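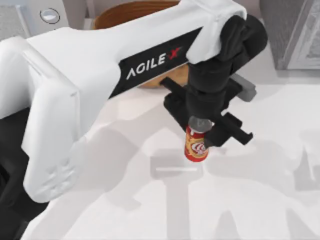

Computer rendering: a white robot arm over a pale tabletop.

Small Stockrooms, Handout 2: When do I order more?

Last time we did shelf labels and I got a bit carried away with the tape colors, so we never reached the part most of you signed up for. Let's get straight to it. When should you reorder a thing, and how much of it should you get?

I'm going to use one shop all the way through so we don't have to keep learning new numbers. The shop is Campos, a corner grocery with one back room and a very tired set of steel shelves. The item is a jar of pickled peppers that they buy from a wholesaler called Stallum. You met the peppers in the first session. You'll be sick of them by August!

Two numbers you need first

The first is how fast the thing sells. Campos sold 355 jars in a year, so just under one a day. I round that up to one a day because I like easy sums and because rounding up leaves a little slack (if you round down, you can run short and wonder why).

The second is lead time. Please be careful with this one – people get it wrong every single term. Lead time is NOT how long the truck takes. It starts when you notice you need more and it ends when the jars are on the shelf with a price on them. Stallum ships fast, but the order has to go in before their cutoff, somebody has to be at the shop to sign, and then the boxes sit in the back until there's a quiet hour. At Campos all of that adds up to 11 days.

The reorder point

Multiply the two. One jar a day, 11 days, so 11 jars. When you're down to 11, you order. With perfectly even sales the last jar goes out just as the new ones come in.

Sales are never perfectly even, of course. Somebody has a barbecue and takes six. So we add a cushion, which the textbooks call safety stock. There are formulas for it with square roots in them, and I've put one in the back of the course pack for those who enjoy that sort of thing. For a small shop I'd start with half of your lead time demand, see how it goes for a few months, and adjust it. If you never dip into the cushion, make it smaller. If you keep hitting zero, make it bigger.

Write the reorder point on the shelf label. I mean it, in pen, on the label. A number that lives in a spreadsheet at home doesn't help whoever is standing in the back room at closing time. 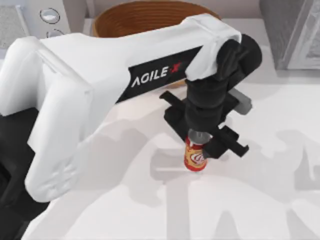 Now, how much to order. A lot of owners will tell you they order "a case or two," and for a slow item that's often fine. The trouble starts with discounts. Campos once took a volume deal on the peppers and ended up with 173 jars in the back room. At one a day, that's nearly half a year of peppers! The price per jar was great, I've seen the invoice. But those jars sat where the paper towels should have gone, the paper towels went into the hallway, and then the hallway got a complaint from the landlord.

So before you say yes to a deal, turn the quantity into days. Divide what you'd be holding by what you sell in a day, then ask yourself three things. Will it still be in date? Is there a place to put it? Could that money be buying something that sells faster? I'd want a good answer to all three, and I'd write the answers down, since a friendly sales rep on the phone can make anything sound like a bargain.

First in, first out

You've all heard this one and you all think you do it. New stock goes BEHIND old stock. Check the dates with your eyes, don't trust the position, because customers reach to the back (I do it too, sorry). If a shelf is deep and narrow, load it from the back if you can get at it. If you can't, pull everything forward before you open the new case.

Counting

You don't need to shut the shop and count everything in one miserable night. Pick one shelf a day and count only that. Nuwan Wijesinghe from last year's group did it with a kitchen timer set for 8 a.m. and stopped when it rang, and his records at Undura got better than mine ever were. Count what's there, write it down, and only then look at what the book says. If you look at the book first you'll see the number you expect.

When they don't match, don't just fix the number and move on. Look for the usual suspects first:

Cases entered as single items
A delivery that was signed for but never booked in
Breakages that went straight in the trash
The same product living in two places

For next time

Choose one item you sell, or one thing you use up at home if you don't have a shop. Coffee filters are fine. Work out the daily rate, the real lead time and the reorder point, then add your cushion. Bring the working, please, and not only the answer.

Also read the Flollumer case in the course pack, up to the part where the freezer fails. Ignacio Marín is leading the discussion on it, so send him your questions ahead of time and copy me in.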